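April, textile repair bench, afternoon into evening

Picking up from the last entry. The Indivia jacket is still on the form, the two Thomas pullovers are washed and drying flat, and the Carinine sample card finally arrived. Notes below are mostly on pilling and abrasion in brushed knits, plus the drawcord problem that keeps coming back to the bench.

## Wash results, Thomas pullovers

Both were washed inside out in cool water with the plain liquid soap, no softener. One went in the mesh bag and the other went in loose. I wanted to see whether the bag makes any difference to pilling on the outer face or if turning the garment is enough.

After this one wash I can't tell them apart. The bagged one might be slightly smoother under the arm, but it was also the less worn of the pair when it came in, so I'm not counting that. Will repeat before writing anything on the care sheet.

The rinse water ran gray for both. Let it drain, rinsed a second time, still a little gray. Left it there. More rinsing means more handling, and the nap on these is already thin at the elbows and along the side seams.

Lint in the filter: more than last time. Scraped it onto a sheet of white paper and dried it for the jar. Mostly short fibers, a few long ones that look like they came off the collar binding.

Do not use the dryer for these even on low. The last one we dried on low came out with the pile matted at the cuffs, and brushing did not bring it back.

## Depilling

Tried three tools on the same old fleece panel, one strip each.

- Electric shaver, fine guard. Fast and even. Takes a bit of the nap along with the pills if you press. Keep the fabric flat on the board and let the head float. Empty the cup often or it drags.
- Pumice stone. Good on heavy pills, bad on anything thin. Leaves grit in the pile that has to be vacuumed out. I would keep it for coat backs and blankets.
- Folding comb. Slow, but it is the only one I trust near a seam or a zipper tape.

Current order of work is comb at the edges first, then the shaver over the open areas, then a soft brush in one direction. Brushing both ways looked better on the board but the pile lay unevenly once the garment was hanging.

Sleeves are the awkward part. On the board they fold over themselves and the shaver catches the crease. The rolled towel inside the sleeve works, but it slides. A length of foam pipe cover is better, stays put, and can be pushed right down to the cuff. Cut one for adult sizes and one for small. They are in the drawer with the pressing cloths.

A worn sleeve also bunches differently from an empty one. Most of the flattening we see is at the inside of the elbow and just above the cuff, where the folds rub each other. When checking a black fleece, look at it on an arm as well as on the form. Black hides the wear until the light comes across it sideways.

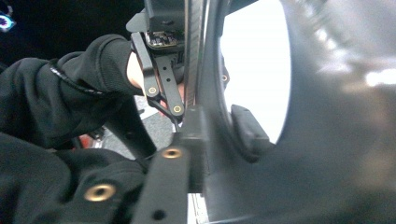
## Drawcords

Two separate problems have been getting written up under one name on the tickets, so splitting them here.

1. Cord ends fraying. Braided polyester, heat cut at the factory, and the sealed end has cracked off. Trim back to sound braid, reseal with the hot knife, then fit a tip or tie a knot. Let it cool completely before pulling it through anything.
2. Cord pulling out of the channel. Usually a missing stopper, sometimes a channel seam that has opened. Check the seam before rethreading. I rethreaded the Indivia jacket, pulled it snug, and it came straight out through a gap at the side seam that I should have found first.

For rethreading, the flat bodkin is better than a safety pin on round braid. Pins snag the pile inside the channel. If the cord is very soft, tack it to the bodkin with two stitches and pull steadily. Ease the gathers along with the other hand every few inches.

The Prerkeo cord in the supply box is thinner than what we were using and slips through the old stoppers. Either order the smaller stoppers or go back to the other cord. For now I have put the Prerkeo spool on the lower shelf with a note on it. Please do not use it on waist hems.

Some cord facts for the ticket file:

- Cut length for a waist hem: measure the hem laid flat and fully open, double it, add 26 cm total. Trim after fitting.
- Black cord is not all the same black. Compare by the window. The last batch looked brown next to the fleece.
- Bar tack at center back on hoods, always. Skip it on waist hems unless the ticket asks.

## Abrasion card, Carinine sample

Ran the sample on the hand rub rig against the canvas block, 300 strokes, dry. Light fuzzing from early on, first real pills near the end. No thinning that I could see when held up to the lamp. Edges curled a little.

Cut a second piece to run damp. It needs to soak and then sit on the rack until it stops dripping, so that goes first thing next session. Same block, same number of strokes, new canvas. The old canvas has picked up a shine and I don't want it in the comparison.

Taped the dry piece to the card, face up, with the rubbed half to the right. Left space for the damp one.

## Left to do

- Close the side seam gap on the Indivia jacket, then rethread again
- Brush both Thomas pullovers when fully dry, check the collars
- Stoppers: decide on size and order
- New canvas for the rub block
- Shaver blade is getting dull, spare is in the tin behind the thread rack
- Label the lint jar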